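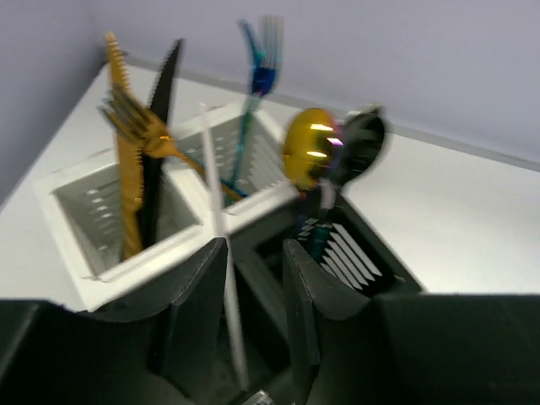

Sandro Serra told me, under my other topic, that knives must stand with the handle up and the rest is only taste. I thank him, but I am still not sure, so I open a new topic here in Fommont Home Help.

How do you arrange cutlery in a caddy with several compartments?
Posted by Majimbun on 12/03/2018 in Kitchen and Dining

Good evening to all. We have moved to a flat in Grelstead where the kitchen has only one drawer, and it is narrow. For this reason we keep the daily cutlery in a caddy with square bins, open at the top, with slots in the inside walls. It stays on the table between meals.

My problem is the mixing. We have gold cutlery, which was a present, and one black knife, and one fork in blue and teal which changes its colour with the light. At the moment the gold knife and the black knife stand together in one bin with the blades up, and a gold fork leans over them. The blue fork has its place in the bin at the back. When I take the fork, the knives move also, and my daughter is now tall enough to put her hand in it. The gold knife has teeth along the blade, so I do not like this.

I would like to know three things. Should I sort by kind (knives, forks, spoons) or by colour? Should the handles be up for everything or only for the knives? And where do you put long thin things such as chopsticks, which fall from one side to the other?

I do not want to buy a second caddy. The table is small and we eat on it.

Gresuvitz
Sort by kind. By colour looks nice for one day and then somebody empties the dishwasher.

Sandro Serra
I repeat here what I wrote before, with more detail, as I was too short the first time.

Knives: handle up, always, and in a bin where nothing else goes. If the knife is too long and the handle makes it fall over, move it to a deeper bin or take it out of the caddy and keep it in the drawer. A serrated knife is not for the caddy in a house with a small child. I would put it in the drawer today.

Forks: I keep them with the tines up. Many people do the contrary, and they have a good argument, that the guest touches only the handle. In my house the tines catch in the slots of the wall when they are down, and then you pull and the whole caddy comes with you. Please try both ways for a week. If your slots are narrow you may not have this trouble.

Spoons: as you like. Only do not put all of them facing the same way, they sit one inside the other and you take out four when you wanted one.

Chopsticks and straws: give them the smallest bin, or tie them with a rubber band. My mother used a tall glass and it was good enough.

For the gold and the blue pieces I can say little. Mine are plain steel. I would not let them rub against each other every day, the colour could become scratched. A piece of thin cloth on the bottom of the bin helps also with the noise.

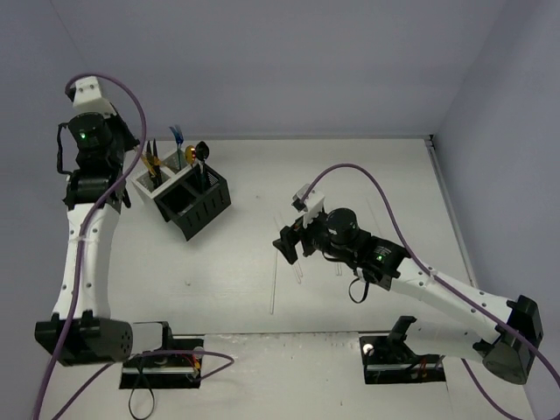
How often should the caddy itself be washed?

Once a week is enough for most families, with warm water and a small brush for the slots. Let it dry upside down before you put the cutlery back, and dry the cutlery too, or the water will collect at the bottom.

Majimbun
Thank you both. I have decided for sorting by kind. The serrated knife is now in the drawer, and it fits if I put it diagonally. For the forks I tried the tines down and it is exactly as Sandro wrote, they catch. So they will stay up, and I moved them to the back, where my daughter does not reach so easily.

The cloth I did not try yet. Does it not stay damp under the spoons?

Sandro Serra
It does a little. Change it when you wash the caddy. I cut mine from an old tea towel, so I have plenty of them.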